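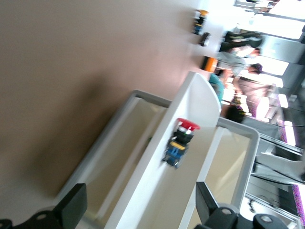 Segundo Feng-yi Fung, quem monta uma célula robótica em oficina partilhada deve começar pelo circuito de paragem e só depois escolher a garra. A recomendação contraria a ordem habitual dos projetos amadores, em que a segurança elétrica é acrescentada quando o braço já se move. Este capítulo segue a ordem de Fung.

# Capítulo 4. Da bancada à primeira tarefa de triagem

## 4.1 Âmbito

O projeto Wodville, usado nos capítulos 4 a 7, consiste numa célula de triagem de pequenos componentes eletromecânicos: botões de comando, ligadores, peças cilíndricas e peças plásticas curvas. Foi montado na oficina partilhada de Jalham, com ferramentas manuais e um orçamento de consumíveis de 400 euros, excluindo os braços. O leitor que disponha de um único braço pode realizar todos os exercícios, exceto os da secção 4.6.

Pressupõe-se o conhecimento dos sistemas de coordenadas (capítulo 2) e da cinemática direta (capítulo 3).

## 4.2 Botões de paragem: peça e função

Um botão de emergência compõe-se de atuador em cogumelo, colar de fixação e bloco de contactos. O contacto de segurança é normalmente fechado, de modo que um fio partido produz o mesmo efeito que o acionamento. O rearme do botão não deve, por si só, reiniciar o movimento.

Importa distinguir o botão ligado ao circuito do botão tratado como peça a manipular. Na lista de material, os primeiros recebem o prefixo S e os segundos o prefixo P. Uma peça P nunca é guardada junto do posto do operador.

## 4.3 Superfície de trabalho e fixação

As bases devem assentar em placas metálicas aparafusadas à estrutura. A folga entre placa e estrutura verifica-se com apalpa-folgas, com o braço estendido e a carga nominal aplicada. O reaperto faz-se ao fim das primeiras 30 horas de funcionamento.

O revestimento do tampo deve ser mate, para limitar reflexos na câmara. Quando se usa uma folha solta, esta prende-se com grampos no bordo, fora da zona de recolha. Uma prega no interior dessa zona altera a altura de apoio das peças pequenas e obriga a nova calibração do plano. 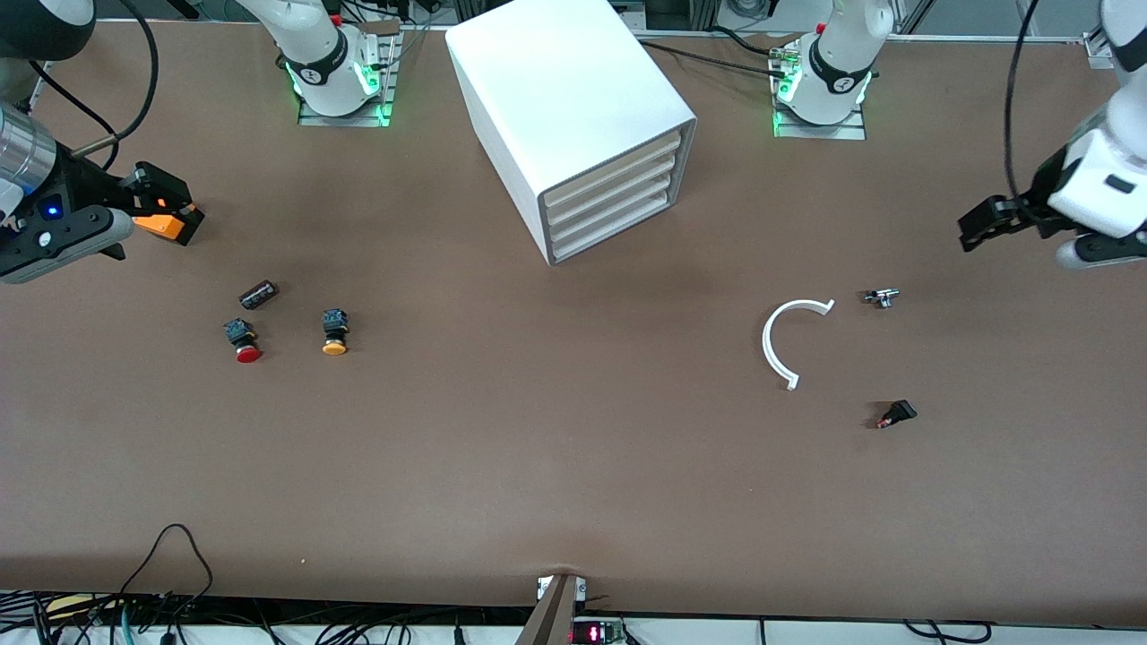 Yung-ching Hsieh, numa nota à primeira versão deste capítulo, objetou que dois braços de lados opostos complicam a programação sem aumentar a cadência numa tarefa tão curta. A objeção é válida para peças depositadas num só ponto. Quando as peças se distribuem pelas duas metades da mesa, cada braço percorre trajetos menores, e a zona comum reduz-se a uma faixa central que o programa pode reservar para um braço de cada vez.

## 4.4 Cablagem

Os cabos que acompanham o braço descrevem um arco livre até ao punho. O comprimento determina-se na postura mais afastada, acrescentando 22 cm. Um arco curto traciona o ligador; um arco longo desce até ao tampo e arrasta peças.

Os cabos de potência e de sinal seguem percursos separados. No projeto Wodville, o registo de ensaios contém 544 ciclos, e todas as interrupções não planeadas da primeira série tiveram origem no mesmo ligador de sinal, modelo Wan, sem alívio de tração.

## 4.5 Estados do programa

O programa de triagem, escrito no ambiente Vuseo, admite quatro estados:

- **Espera:** garras acima do tampo, sem peça.
- **Aproximação:** descida vertical a velocidade reduzida.
- **Preensão:** fecho com limite de força.
- **Depósito:** transporte e abertura sobre o destino.

A transição de espera para aproximação exige posição estimada da peça e faixa central livre. Na falta de qualquer destas condições, o braço mantém a altura de espera.

A orientação da peça condiciona a preensão. Um cilindro deitado agarra-se perpendicularmente ao eixo. Uma peça em arco agarra-se pela espessura, num ponto afastado das extremidades. Num botão, os dedos fecham sobre o corpo; a força exercida sobre o atuador pode acioná-lo ou fazer rodar a peça. A tabela de pontos de preensão encontra-se no apêndice B, e o seu preenchimento constitui o primeiro exercício da secção seguinte.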